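Thursday, May 11, 2023

The budget for the second half of the year closes in July, so most of this week went on the equipment list for the bedroom tasks. Notes follow, mostly for my own use next time.

I started from the work and left the catalogues until later. Tiruwork Demissie and I wrote down every job we want done in the bedroom: shirts on and off hangers, pillows, getting things from one end of the bed to the other. Beside each one we put the reach, the grip and the floor space it needs. It took a morning and removed two items I had assumed we were buying.

**Arms and grippers.** Zesix quoted for a service contract on the arms with one visit a year. Brermont quoted for the same cover with parts included and a longer wait. I have gone with Zesix and set aside 1,000 pounds for parts. Gripper fingers are the item I underestimated last time. Thin fabric slides on worn tips, and we were changing them long before the date in the plan. The new line is 400 pounds for fingers alone, and Robel Bogale thinks that is still low.

**Cables.** Budget for length. The run from the wall to the far side of a bed is longer than it looks on a floor plan, and you need slack for the machine to turn. I have allowed for two spare sets -- one will be used within the month.

**Platform.** Heydari offered an adjustable steel stage for 1,792 pounds. It is a good product and we don't need it. Timber boards cost about 60 pounds from the yard and can be cut again if the mattress height changes. The steel stage can't be made shorter than its lowest setting, which was already too high for a low bed.

**Furniture.** Ordinary household pieces, bought once and kept. Two identical fitted sheets would be sensible so that one can be in the wash. Amanuel Wako wants a second bed of a different height. I have put it on the list for next year with no figure against it.

**Software.** Aner renews in July at the same price. No decision needed, but it does come out of the same pot, and I forgot it in the first draft.

Things still open: delivery on the fingers, whether insurance covers the platform, and who signs for orders while Feven Beyene is away. 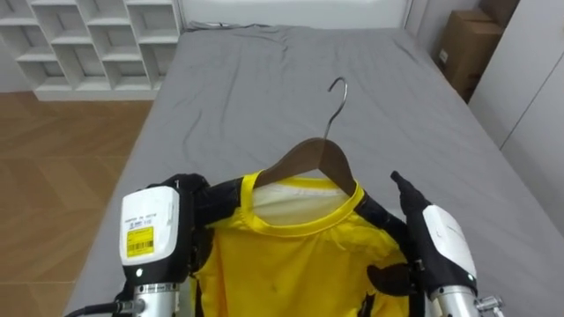
Shirt and hanger work above, pillow end of the bed below.
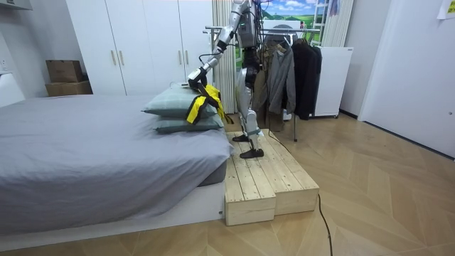 **Should spare parts go in the purchase budget or the running budget?**

Put the first set in the purchase budget and everything after it in the running budget. The first set arrives with the machine and is easy to approve at that point. Later sets depend on wear, so they belong with the costs you review each quarter.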